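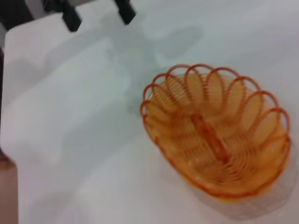 How do you keep a small kitchen table from filling up with stuff?

Give the loose things one basket and empty it every night.

That was the first answer I got from the woman who runs the housewares stall at the Brannigan market, and she said it before I'd even found my pen! I'd come to talk about wire baskets, the oval kind with loops along the rim, because I own far too many and wanted someone to tell me that's fine.

"It's fine," she said. "Are they full of old mail?" (They are.)

She has 64 of them at home in Iseck, mostly bread and fruit baskets, and she likes orange best. "Orange on a white table — you always know where you put your keys." The ones with a bar down the middle she treats as two baskets, lemons on one side and onions on the other, though her husband mixes them up.

I asked about cleaning, which I dread. She uses an old toothbrush and dish soap, then leaves the basket upside down on a towel for 30 minutes. "Don't scrub across the coils. Go along them, all the way around."

And what does she never put in one? "Grapes. They get into every gap and you find them in October."

I went home with another basket, a green one, and it has mail in it already.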